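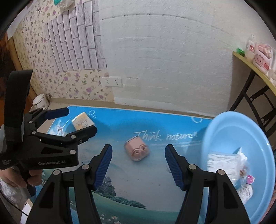 Small pink pig-face item on the mat, between open gripper fingers.

Coin storage check — Sullholm dealer stock, February

1. Cabinet locks: all engage. Key to drawer 7 stiff.
2. Humidity cards: read and replaced. Gollow cabinet slightly high — recheck in March.
3. Slabs: 1,208 listed, 1,208 present. Hairline crack on one case, 8 with scuffed labels.
4. Flips: PVC type still in the Atinga tray. Move to inert holders.
5. Scales: zero correct, test weight within tolerance.
6. Grustow safe: seal worn at hinge side. Open item.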